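Can a robot arm sand boards unattended yet?

cokis
Small cabinet shop, two people. We sand 280 shelf boards a month and I'm sick of it. Can an arm do this while we do other work, or is it still a toy?

Stalton
Flat boards, yes. Ours does the flat faces well. Edges and loading are still done by hand. It took us 7 weeks to get it steady, and most of that was cables and mounting.
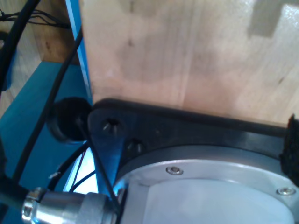

Bracket and cabling next to a board.

Check the bracket screws every morning. Tie up any loose wire before you run it.

odis_w
no. buy a drum sander

Ignacio
Depends on your boards. If they're all one size, try it. Ours vary, and setup took 90 minutes per batch, so we went back to sanding by hand in November.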